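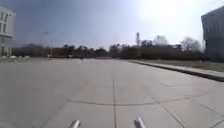 *Jivby outbound, front end just in at the bottom. Curb and grass on the right, trees at the far end.*

**June, errand runs at Endholm, started 8:40 a.m.**

Question on the whiteboard this month is Asabe's: can we hand the fetch-and-carry over to Jivby yet? Mail, the parts tote, the bag of shop rags that goes to the laundry room in Csonka and comes back folded. Every one of us hates that walk and every one of us has "forgotten" it at least once. So today was all chores. No benchmark loops, no cones, just the list by the door, and I am so pleased with how it went that I'm writing this up before lunch.

Setup: Zinix planner, the build Réka merged last night. Speed capped at walking pace. Asabe walking behind with the stop button, me at the desk with the log open and then outside because I couldn't stand it.

First run was the mail. Set the bin in the tray, typed the drop point, off it went. Slab joints are a non-event now! Back in the spring every joint gave the tray a little kick and the envelopes crept up to the front lip. With the softer mounts Rosalba turned for us the accelerometer trace is close to boring. I printed it and stuck it on the fridge.

Curb on the right: the old build used to hug it as if it wanted company. The new cost map pushes the path out toward the middle and it held there. Réka, whatever you did to the edge weights, leave it alone please.

Parts tote next. We loaded 3000 g of fasteners and a bearing puller, then took it up to 4000 g because Abundio was curious (he's always curious). Turning at the heavier load is a bit lazy, with a small overshoot when it comes back onto its heading. Not scary. It does mean the bolts slide, so the tote wants a divider.

The stretch between the bike rows was the part I'd been worrying over.

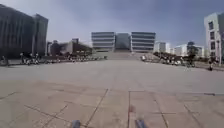 Zinix has two habits out here. Wide open paving makes it wander, since there's so little close by to match against, and a long line of parked bikes makes it *too* confident, all those wheels looking like one nice solid wall. Bikes move. Someone pulls one out and the wall has a hole in it, and the old build would sit there recalculating until Asabe nudged it along. Today it slowed, thought, carried on. I cheered out loud and got a look from a student.

What it can't do yet:

- Steps. Any steps. The ramp route is longer and that's fine for rags, less fine for a pizza.
- Doors. It parks outside Csonka and pings, then a human comes down and opens up. Bianka did this all morning with very good grace, but if a person has to come to the door for every drop, we've automated the nice part of the walk and kept the annoying part.
- Putting things down. The tray is a tray. Somebody lifts the bin out and somebody puts the next one in. Abundio wants rollers and a shelf at the same height, and has a sketch, on a napkin, in the drawer with the hex keys.
- Folding rags. (Asabe wrote this one. We are not attempting to fold rags.)

Battery after the second return read 84 percent, better than my spreadsheet had it, so I need to go find what I overestimated. Probably idle draw on the compute box.

Rag run went last. Bag strapped down with two bungees, top-heavy, and I'd been telling everyone it would be the one to flop over. It leaned in the turn and stayed put. Fine!

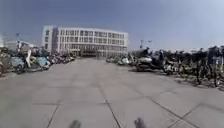

Localization error on that leg was the lowest of the morning, and I'd like to know why. Réka thinks it's the building straight ahead giving the matcher something big to hold on to. I think the longer scan window is helping more than we gave it credit for. Easy to settle: same leg tomorrow with the window set back to the old value, nothing else touched. Loser does the mail by hand.

Shade is still on my worry list. Dark bands on pale slabs used to read as a drop-off in the camera layer and Jivby would creep up to them like a cat at a puddle. I haven't gone through the camera log properly, so no verdict. Want to check the timestamps against any unexplained slowdowns before I say a word to Rosalba, who will want to bolt on another sensor.

To do:

- [ ] Divider for the parts tote (me, scrap polypropylene)
- [ ] Find out who at Csonka can give us a door relay. Bianka knows a name.
- [ ] Scan window test
- [ ] Slowdown timestamps vs. camera log
- [ ] Abundio: shelf height, measured from the floor this time
- [ ] Second strap point at the back of the tray

Tomorrow's list already has two items on it, both mail. Rosalba has added "coffee, 3 cups" in pencil. We have no lid solution. I'm going to try it anyway with water.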